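Home > Hockey Betting > Opinion > Regulation Lines Deserve a Second Look

Regulation Lines Deserve a Second Look

By Vernon MacLeod 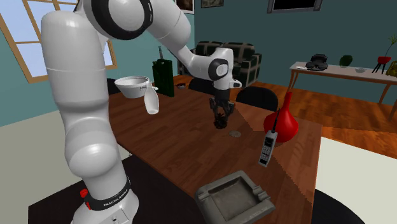
White robotic arm over a wooden table, computer rendering.

Most people who bet hockey bet the moneyline, and most of them never open the tab next to it. The tab next to it is the 60-minute line, also called the three-way or regulation line. It pays on the score at the end of the third period. There are three outcomes: home, away, draw. Overtime and the shootout don't count.

My position is that a bettor who has a real opinion about a favorite should price that opinion in regulation first and look at the full-game moneyline second. The usual order is the reverse, and I think it costs money.

Start with what the moneyline contains. A bet on the favorite at -150 is a bet on two separate events. The first is that the favorite leads after 60 minutes. The second is that the game is tied and the favorite then wins a short period of three-on-three or a shootout. Whatever work you did on line matching, shot quality and the goalie's last month applies mostly to the first event. Very little of it carries over to the second. Three-on-three is a different game with different personnel, and a shootout is a skills contest with a small sample attached.

The break-even on -150 is 60 percent. Suppose your number for the favorite is 62. You think you have an edge of two points. Now split the 62. If you have the favorite winning in regulation 50 percent of the time and the game tied after three periods 22 percent of the time, you need the favorite to take 12 of those 22 points, which is 54.5 percent of overtime games. Can you defend 54.5? If the honest figure is 50, your total drops to 61 and half of the edge is gone.

The same favorite might be +110 in regulation. Break-even there is 47.6 percent. Your 50 percent opinion clears it by more than two points, and no part of the calculation depends on a guess about overtime.

There are good objections. Gaétan Beaudoin, who edits this page and disagrees with me in the margins, makes the first one: the three-way market carries a larger hold. He is right. Add up the implied probabilities of all three outcomes and the total is usually higher than for the two-way line. At some shops it is much higher. If the total is over 107, I close the tab. The comparison has to be made game by game, and a bettor who won't do the addition should stay with the moneyline.

The second objection is variance. You will lose bets on teams that go on to win the game. Rhonda Dhillon stopped betting regulation lines after a stretch in which three of her sides won in overtime inside a single road trip, and she has not gone back. I understand the reaction. It is still a reaction to results. The price paid her for that risk every time she took it, and a stretch of three tells you very little about whether the price was fair.

The third objection concerns limits. Regulation lines open later and take less money. For anyone betting 200 dollars or less this doesn't matter. For someone trying to get down 2000 it may, and the line will often move before the second half of the bet is in.

I would not extend the argument to underdogs. A weaker team that plays slow, low-event hockey gets much of its value from dragging a game to a tie, and the regulation line throws that value away. If you like a dog of that type, take the moneyline, or the draw if the number is there. Lise Ouellet has argued for the draw as a standing bet in late-season division games, where both benches are content with a point. I haven't seen enough to agree with her as a general rule, though I have played it in single games.

Playoff games need their own treatment. Overtime is five-on-five and runs until somebody scores, so what you know about the two teams at even strength carries over better. The gap between the two markets should narrow for that reason, and in May I bet the full-game line more often than I do in the winter.

As for method, I keep two columns for every game, one for the regulation win and one for the tie. The moneyline number is built from those and an overtime share I hold close to 50 unless I have a specific reason to move it. A starting goalie change is not a specific reason. A top defenseman leaving in the second period would be, but by then the pregame line is closed anyway.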